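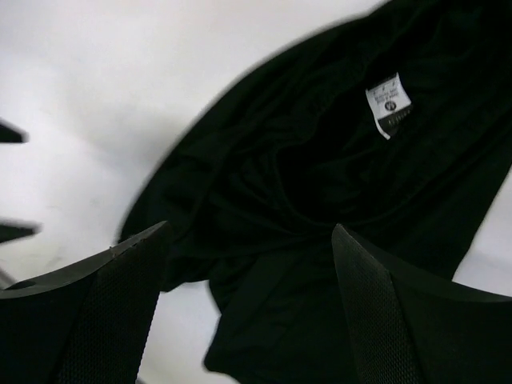
Wrist camera loses black fabric between black fingers — change the pads, the camera or the exposure?

Posted by Uchenna Bako in Grippers and End Effectors

I'm comparing two wrist camera setups for garment handling and would like input before I order parts. Two arms face each other over a white table, each with a parallel gripper. The fingers are matte black with textured pads on the inner faces, and the camera sits at the wrist looking down past the fingertips. The controller is a Pisharody unit, one per arm.

Light colored shirts are fine. Black T-shirts are the problem. With auto exposure on, the white table sets the level and the garment turns into one dark area. Creases are nearly gone, and where a fold hangs between the fingers I can't get a reliable line between cloth and pad. The care label at the collar is the only thing on the shirt with any real contrast. Any motion also smears the outer edge of the cloth against the table.

I ran 200 grasp attempts on black shirts with each camera. Camera A is the stock rolling shutter module. Camera B is a Gultine global shutter module with the same field of view. Same pads, same lighting, same start poses. A picked up a single layer at the collar 46 times. B managed 75. The edge blur is better with B, but the fold between the fingers is no easier to separate than before.

Things I have not tried: lighter pads, a gray table, fixed exposure, a side light. I can change one or two of these this month. Which order would you go in? I would like to keep the finger geometry, as the grasp model was trained on it.

Gunnlaugur Thoroddsen

Fixed exposure first. It costs nothing and it tells you whether the detail is there to be had.

Turn off auto exposure and auto gain. Put a black shirt under the gripper at the height where you normally close, and raise the exposure time until the table clips to white. Let it clip. You don't need texture on the table, you need it on the cloth. Then look at the histogram of the garment region only. If it spreads out, your sensor is fine and the metering was wrong. If it stays in a narrow spike near the bottom, you need more light.

Longer exposure brings the blur back, so slow the last part of the approach or take one still after the arm settles. We pause the wrist before the final descent and grab a single frame there. It adds cycle time. For us the trade was worth it on dark fabric and we leave it off for everything else.

Second, the side light. Diffuse light from overhead is pleasant to look at and bad for creases. A low bar on one side gives every fold a lit face and a dark face, and black cotton responds to that better than you might expect. Keep it off the camera axis or the finger rims will flare. With two arms, check that the opposite gripper doesn't throw a shadow across the grasp area when it reaches in.

Third, the pads. Black pad on black cloth is a bad pairing whatever camera you buy. Keep the same pad thickness and surface pattern and change only the color, then measure friction again anyway. Pigment can change the hardness of the rubber. Ours came back slightly stiffer in light gray and slipped on thin knits until we raised the closing force.

One caution on your numbers. 46 against 75 out of 200 is a real difference, but "single layer at the collar" mixes perception errors with grasp errors. Log them separately or you won't know which change did the work.

Ayodele Wike

just use depth. we put a Zasta stereo unit on ours and never looked at color again

Kayode Igwe

Stereo depth on plain black cotton depends a lot on the unit. Passive stereo needs texture to match on, and a black shirt at that exposure has very little. Active units do better, but check the minimum working distance. At the wrist, the fingertips and whatever they hold may sit closer than the sensor can measure, so you get a hole exactly where the fold is. Test it before you buy.

I would agree with Gunnlaugur's order with one change. Do the pads before the side light if the model has to be retrained anyway. We kept 2,541 labeled frames from the old black pads and assumed they would carry over to the gray ones. Segmentation did carry over for the cloth. It did not for the fingers, and part of the pad was labeled as garment until we added new frames. If you change lighting first and pads later, you pay for that relabeling twice.

Also consider the table. A mid gray mat under the work brings the whole exposure down to something the camera can handle without clipping, and auto exposure then behaves reasonably. The drawback is with gray garments, so have a second mat ready. The Flimavholm cell runs two mats and swaps them by batch.

For the controller, check whether exposure can be set per grasp from the motion program. On my Pisharody it is a camera node parameter and takes effect on the next frame, so a dark fabric preset and a light fabric preset are easy to switch between.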